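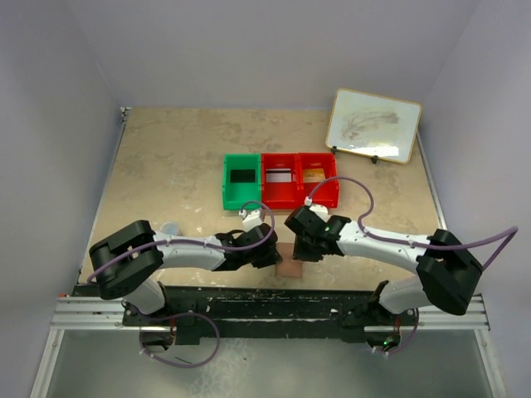 Home | Blog | Services | Sites | Contact

Floor Care Between Contracts: Notes from Eltalside

When a building changes cleaning contractors, the floors are usually the first matter to be disputed. The outgoing firm maintains that they were left in good order, the incoming firm maintains that they were not, and the tenant wishes only to have them clean by morning. I have been on both sides of this discussion during my career, and I would like to set down how it was handled at Eltalside, where our company assumed responsibility in August.

Eltalside is an office building of 32 suites with a shared lobby, two stairwells and a long corridor on each level. The corridors are vinyl composition tile. The lobby is terrazzo, and the suites are carpeted, with the exception of the kitchens. The previous contractor had applied finish to the corridors on a regular schedule but had not stripped them in a considerable time. The result was familiar to anyone in this trade: a yellow band along each baseboard, where traffic does not reach, and a dull gray path down the middle.

Our agreement with the property manager, Hüsnü Yaman, required a joint inspection before the first shift. I recommend this practice without reservation. Mr. Yaman and I walked every level with a floor plan and a pencil, and marked 179 tiles as cracked, lifted or stained beyond recovery. Both parties signed the plan. It has been consulted twice so far, and on each occasion the matter was closed within minutes.

The stripping was carried out in the evenings, one corridor at a time, beginning at 7 p.m. Tenants were notified in writing two working days in advance. We used Bamska, a low-odor stripper, at the dilution stated on the label, and allowed it the full dwell time. Crews that are pressed for time tend to shorten this step and then compensate with a more aggressive pad. I do not permit it. The tile is softer than it looks, and swirl marks from a black pad will show through any number of coats.

After stripping, each corridor was rinsed with clear water and rinsed again. My supervisor, Bülent Kahraman, tested the surface with pH strips before finish was applied. On the third level the reading remained high after the second rinse, and he sent the crew back with fresh mop heads. This cost us most of an evening. We applied four thin coats of finish, with the final coat held back a few inches from the baseboard so that the yellow band does not return so quickly.

The terrazzo was a separate question. Mr. Yaman had received a proposal from another firm to coat the lobby with the same finish used upstairs. I advised against it. Terrazzo can be kept in good condition with a neutral cleaner, a microfiber system and periodic polishing, and a coated stone floor creates a stripping obligation for every year that follows. He accepted the recommendation after we prepared a sample area beside the mail room. We polished it with Peltemero pads on a 1000 rpm machine, and he visited it at different times of day before giving his answer - a sensible way to judge a floor, in my opinion.

Entrance matting was also increased. The lobby previously had one short mat inside the main doors, and it was saturated on any rainy morning. There are now mats on both sides of the doors, supplied and exchanged by Dağdelen under its own agreement with the building. Soil that is stopped at the entrance does not have to be removed from the third floor.

The present schedule calls for daily dust mopping and damp mopping of the corridors, burnishing every second week, and a scrub and recoat when the gloss readings decline. I do not expect to strip these floors again next year. The kitchens in the suites have not yet been addressed, and several of them require attention to the grout. I will report on that work separately.

Share | Print | 2 Comments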